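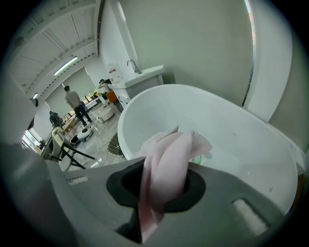
A pink cloth, with a white tub behind it.

Araceli Zavala has killed the same prince twice and is thinking about doing it again.

"The first time he fell off a bridge and the readers said he'd be back," she says. "So I brought him back, and then they said that was cheap. So he had to go."

Zavala writes and draws Vudar, a fantasy war comic that has been running online long enough for its earliest fans to have acquired mortgages. It started as a 16 page joke about two kingdoms fighting over a toll road. The toll road is still in there somewhere. Chapter 401 went up in December, and it ended with the northern army eating its horses.

She works at the kitchen table, with the radio on and her phone in a drawer. Asked how far ahead she plans, she gets up to make coffee.

"Three chapters," she says from the stove. "I tell people the whole thing is mapped out. I told a convention crowd there was a binder. There is a binder. It has my car insurance in it." 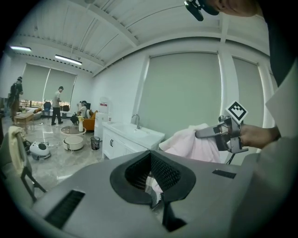 Pink cloth draped over a gray housing.

The siege of Prandila, the arc that brought in most of her current readers, was supposed to take a month. It took well over a year, partly because she had drawn the city wall with no gate and didn't notice until the attackers got there.

"I got letters. Very polite letters, with diagrams. One man worked out that they must have been lowering the cows in by rope." She used the cows. They appear in the background of the surrender, and she says she has sold more prints of that page than of any battle she ever drew.

Then there is General Martinelli, who shares his name with the pizza place where she came up with him and who has spent most of the story being wrong. He was wrong about the river crossing and wrong about his own brother. Readers adore him. In the last poll he beat the heroine, Polon, by a margin Zavala describes as insulting.

"Polon trains for years, she loses an eye, she unites the clans. Martinelli sits down on a map and gets paint on his pants. Guess which one people get tattooed."

Does she resent him?

"A little. I gave him gout."

She is less breezy about the deaths. When the old archer went in the winter arc, she drew the page four times and hated all of them, then posted the fourth because it was late and she had a dentist appointment in the morning. By the time the numbness wore off she had several hundred messages, some of them in capitals.

"You want people to care, and then they care at you," she says. "I sat in the dentist's parking lot and read them all. I couldn't feel my lip. I think I was crying but it may have been the novocaine."

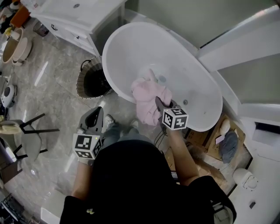
Over the tub, with a gripper in each hand.

The next arc goes to sea, which worries her. She can't draw boats. She has been practicing and turns over a sheet to show a warship that looks a good deal like a loaf of bread with flags.

"They'll be fighting in fog," she says. "A lot of fog. It's very atmospheric."

The fog begins on July 7, 2018. Martinelli will be in command of the fleet, on the grounds that he once owned a rowboat. Polon gets seasick. As for the prince, Zavala puts the boat back face down and says he was always a strong swimmer, and that she would like it noted she hasn't promised anything.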